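Hawthorne Residents' Association
Minutes of the general meeting, 2020-01-22

Present: Roxana Tudose (chair), Cornel Stoica, Luminița Pascu, Safta Pop, and members as per the attendance sheet.
Apologies: Bogdan Buzatu.

1. Minutes of the October meeting
Accepted with one correction. In item 4 the name of the street should be Arkau Crescent, and not Arkau Court.

2. Laundry room
Cornel Stoica reported that the second dryer is again out of service. The repair firm, Hinosetti, has quoted $300 for a new drum belt and labour. Luminița Pascu asked if the machine is still under warranty. Cornel answered that the warranty has finished in October. The quote was approved, all in favour.

3. Guest suite
The suite on the ground floor was let on most weekends during the holidays. Members discussed the cleaning fee, which stays at $50 per booking. Safta Pop proposed that guests strip the bed themselves before leaving and put the used linen in the hallway. Agreed. The notice on the door will be changed accordingly.

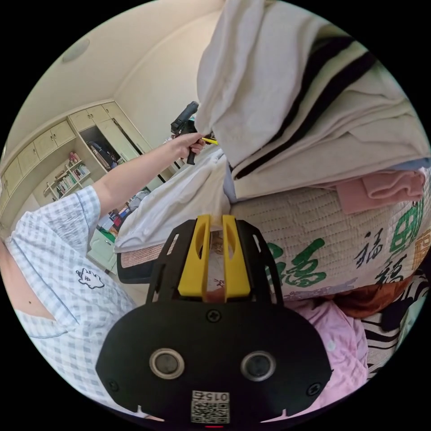
Can a resident book the suite for a relative who arrives when the resident is away?
The booking is possible if another resident signs for the key and is named on the form.

4. Finances
The balance of the account is $1169 after payment of the snow clearing. Roxana Tudose reminded the members that the contract with Bastisow for the snow must be renewed before the spring – otherwise the old price will not be kept. Safta will write to them.

5. Bicycle storage
Several bicycles have no tag. Owners are kindly asked to collect a tag from Luminița. A longer discussion took place on the colour of the tags and was not concluded.

6. Other business
The light at the rear entrance flickers. Cornel will look at it. Bogdan Buzatu asked in writing for the hallway heating to be turned lower at night – deferred to the next meeting, so that he can be present.

Minutes taken by Safta Pop.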